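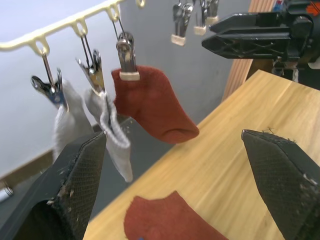
How Do You Teach a Robot to Hang Up a Sock?

You could try telling it. "Pick up the sock, please, and clip it to the rack." The robot will sit there like a very expensive lamp.

You know what a sock is. You have probably lost dozens. A robot starts out knowing nothing about socks, or clips, or why anyone would want the two joined together. So a person has to show it, and the showing is a strange sort of job.

Robot school

One way is to take the robot by the hand. You hold its arm and push it gently through the whole chore, a bit like a grown-up steering your pencil when you first learned to write an S. The robot remembers how its joints bent along the way.

The other way is remote control. The person moves a pair of handles, and the robot's arms copy every move. If the person scratches their nose, the robot scratches the nose it hasn't got.

Ott Vanags teaches robots at a workshop called Bretar, where the robot in training is named Jinel. He works with 2 handles, one for each of Jinel's arms. One gripper can hold a clip open while the other brings the sock. That sounds easy until you try it with two fingers per hand and no thumbs.

"My first sock took four minutes," says Ott. "My grandmother would have fired me."

Why socks are sneaky

A wooden block is a polite object. Pick it up and it stays the same shape. A sock flops. It folds over, it twists, and its fuzzy knit snags on things. Robot fingers often have rough pads for gripping, and rough pads collect fluff. Look closely at the black fingers in the photo and you'll find wisps of lint on them, just like the stuff at the bottom of your pockets.

Clips are no better. The metal ones on this rack dangle from a plastic rail, so they can swing when they're bumped. The robot has to catch the clip, squeeze it, slide the cuff in and let go, in that order. Let go first and you have invented throwing socks on the floor, a skill most children already have.

What the robot sees

The photo comes from a small camera near the robot's own gripper, and it shows one red sock hanging up and another lying on the table. While Ott steers, the computer saves pictures together with the moves he makes. Later, a program hunts for patterns: when the view looks like this, the arm should go that way.

Once is never enough. Ott repeats the chore 12 times before lunch, starting with the socks in different places. If he always put them in the same spot, Jinel might learn to grab that spot, sock or no sock.

Try it yourself

Find a friend, a sock and a clothespin. Close your eyes and let your friend steer your wrists, without talking, until the sock is clipped to a towel. Then swap. Use a clean sock. Your friend will be standing quite close to it.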